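Search this site Search Advanced

3.2 Wear on shared work surfaces and where the containers stand

The second part of the study looks at the surfaces themselves. We had expected the shelves to tell us most about how people put things away, and the shelves did tell us a good deal, but the tabletops were the real delight of this project. A bare wooden top keeps a record of daily handling that no diary can match. People forget that they slid a tray across the table on the way to the sink. The wood keeps the mark.

We worked in two shared homes, Fileck and Planham, and logged 3,544 put-away events between them. An event starts when a person picks up an object that is out of place and ends when the hand leaves it. Of the people who took part, 20 also kept a short written log of where they meant each thing to go, so that we could compare the plan with what was done. Surfaces were checked at the start and again in July. The marks were sorted by the scheme set out by Samuele Piras during the pilot at Urrutia, which separates scuffs (short, with no clear direction) from drag bands (longer than they are wide, and running one way). The scheme is simple enough to learn in an afternoon, and we warmly recommend it to anyone who works with old furniture!
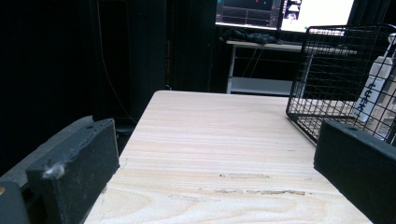

Figure 4. Wooden surface with wire mesh basket.

Open containers pull activity toward them, and this was one of the clearest patterns in the whole data set. When a basket stood on a table, people tended to set things down beside it first and move them in later — sometimes much later. We call this the waiting zone. It has no fixed size, but it usually lies on whichever side of the container has the most free surface. The top in Figure 4 is a lovely case for study, with a brownish scuffed patch near the middle of the wood and a longer band of scratches a little lower down, while the black wire basket stands off toward the right. Under the Piras scheme the first mark is a scuff and the second is a candidate drag band. We can't say from the marks alone which objects made them, and we haven't tried to match single marks to single events.

Wire baskets also differ from solid boxes in a way that matters for tidying. A person can check what is inside without lifting anything out, even when the basket is above eye level. In Figure 4 a white bottle lettered LUCKY can be made out through the grid. In the logs, solid boxes were opened and closed again with nothing added or removed in 336 events, and we read most of these as simple looking. Swapping a box for a basket would save that step, though small items such as clips and caps can slip through an open mesh, and several of the written logs complain about exactly this.

The position of the container turned out to matter more than its type. Baskets near a corner kept a larger clear area in front of them, and that clear area was used for all sorts of other work: folding, sorting mail, peeling fruit. Baskets in the middle of a table split the surface in two, and in almost 77 events a person shifted the basket before starting on anything else. Each shift is a small thing, but it is also a slide across bare wood.
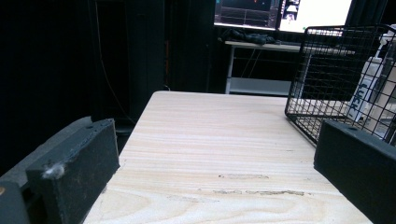

Should a basket be lifted or slid when it has to move? Lifting is kinder to the wood, and a thin felt pad under each corner is a good second choice in homes where people are likely to slide it anyway.

We tried pads on one table at Planham, using plain felt cut by hand, and the residents liked them enough to ask for more. The Flonura storage guide, which both homes had been given before we arrived, says nothing about the underside of containers. A line or two on the subject would be easy to add. Section 3.3 turns to the shelves and to the question of labels.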